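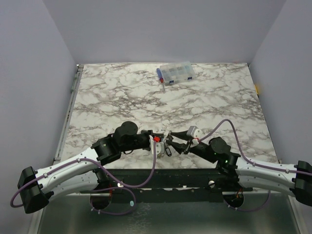

Section 4 of this guide covers the fitting and first use of the Horurano two-arm bench cell for small assembly tasks. It should be read after Section 3 (Unpacking and Siting) and before power is applied to the arms for the first time. Both arms are carried on the long black bar between the base plate and the front edge of the worktop, and each cable follows its own arm from the base to the gripper. The bar is the reference point for every position stored in the controller. If the bar is moved, all stored positions must be treated as out of date and the procedure in 4.3 repeated in full.

4.1 Before you begin

The work in this section should be carried out by a person who has completed the Horurano operator course or who is supervised by someone who has. Allow 86 minutes for the complete procedure. It may be broken off at the end of any numbered part, but not within one.

You will need:

The controller and its key
The hex key set supplied in the accessory box
A screwdriver for the cable clips
The alignment ring (part 34)
A copy of the site record sheet, found at the back of this guide

CAUTION: The arms have no brakes on the wrist joints. When power is removed, the wrist and gripper may drop. Support each gripper by hand before switching off.

CAUTION: Keep hair, lanyards and loose sleeves away from the worktop whenever the controller key is in the RUN position.

4.2 Checking the arms and cables

1. Turn the controller key to OFF and remove it. The person doing the work should keep the key on their person until step 9 is complete.

2. Check that the fixings on the bar are tight. Do not use a powered driver on these fixings.

3. Move the left arm slowly by hand through its full reach. The movement should be smooth. A slight change in effort near the end of travel is normal.

4. Repeat for the right arm.

5. Follow each cable from the base to the gripper. It should be held by every clip on the curved link.

6. Leave a loose loop in each cable beneath the arm. A cable pulled straight at this point will be strained when the arm is raised.

7. Check that neither cable can reach the openings in the base plate or become caught on the edge of the bar.

8. Clear the worktop of anything not needed for the task. Storage boxes may stay at the back if they are outside the reach of both arms. Hand tools should be put away before the arms are run.

9. Replace the key and turn it to SET. Wait for the ready message on the controller before touching either arm.

Note: If the ready message does not appear within 34 seconds, turn the key to OFF, wait, and try once more. If it fails a second time, see Section 9 (Faults). Do not make further attempts.

4.3 Setting the meeting point

The meeting point is the position at which one gripper may pass an item to the other. It is set once for each installation and checked at the start of each working period.

1. Select SET MEETING POINT on the controller.

2. Guide the left gripper by hand to the centre of the worktop, close to the front edge. Press HOLD.

3. Guide the right gripper towards it until the fingertips are level with those of the left gripper. Press HOLD.

4. Place the alignment ring between the fingertips of the left gripper and press CLOSE LEFT.

5. Press CLOSE RIGHT. The ring should be held by both grippers without tilting or being pulled to one side.

6. If the ring tilts, press OPEN RIGHT and use the arrow keys to adjust the height. Each press moves the gripper by the smallest available step. Repeat from step 5.

7. When the ring is held evenly, press STORE. Enter the reading shown on the controller on the site record sheet.

8. Support the ring with one hand, open both grippers and put the ring back in the accessory box.

WARNING: Do not place fingers between the grippers while either CLOSE key is lit. The closing force is enough to cause injury.

4.4 Handling small metal items 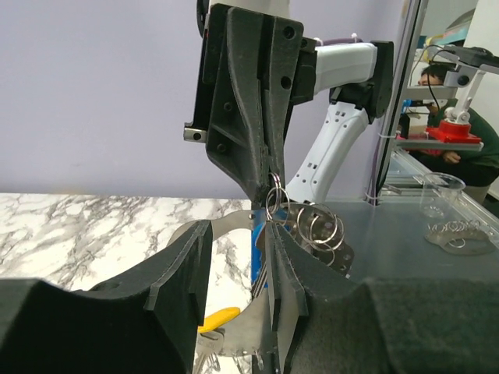

The standard fingers are suitable for most items with flat sides. Small, smooth items require more care, as they may turn or slide once they have been lifted. Split key rings are a demanding case: when a bunch is gripped between narrow fingertips, the rings hang down, spread to one side and overlap, so that the lowest ring may be well below the point of grip. Foam-covered fingers, as fitted to the other gripper, present a softer surface to the item and are recommended on the receiving side. The Lidberg finger set described in Section 6 includes both types.

1. Select SMALL ITEMS from the task menu. This lowers the travel speed of both arms.

2. Set the grip force to 2 for the first trial. Increase it by one level at a time if items slip.

3. Place the items on the worktop with space between them. Items that are hooked together will be lifted together.

4. Set the clearance height so that the longest hanging item passes freely over anything on the worktop, including trays and cups.

5. Run the task once at trial speed and watch the full movement. Keep one hand near the stop button throughout.

6. Where keys are handled as well as rings, store a separate grip position for each. Grip a key by its head and not by the blade.

7. Once the trial has been completed without a dropped item, select NORMAL SPEED.

Note: Polished metal can return bright reflections to the wrist camera. If the controller reports LOW CONFIDENCE, change the angle of the room lighting or turn the item. Do not cover the wrist camera or apply tape to it.

Note: Foam covers wear with use. Inspect them every July and at any time when items begin to slip at a grip force that was previously enough. Replacement covers are sold in pairs and both should be changed together.

4.5 Other people in the work area

The cell may be used in a room shared with other staff or other equipment. The operator is responsible for making sure that anyone nearby knows when the arms are about to be run. Controllers for other equipment must be kept apart from the Horurano controller and clearly labelled. Where a Tawfik or Geta controller is used in the same room, do not connect its stop circuit to that of the cell unless this has been agreed in writing with the supplier.

4.6 Completing the record

The site record sheet should be signed by the person who carried out the work and kept with this guide. A copy is to be sent to Philomena Sarpong, Customer Installations, at the address inside the front cover. Cover under the service agreement begins when the copy is received. If the cell is later moved to another bench, a new sheet is required, and the earlier sheet should be marked WITHDRAWN and retained.

Continue to Section 5 (Daily Use).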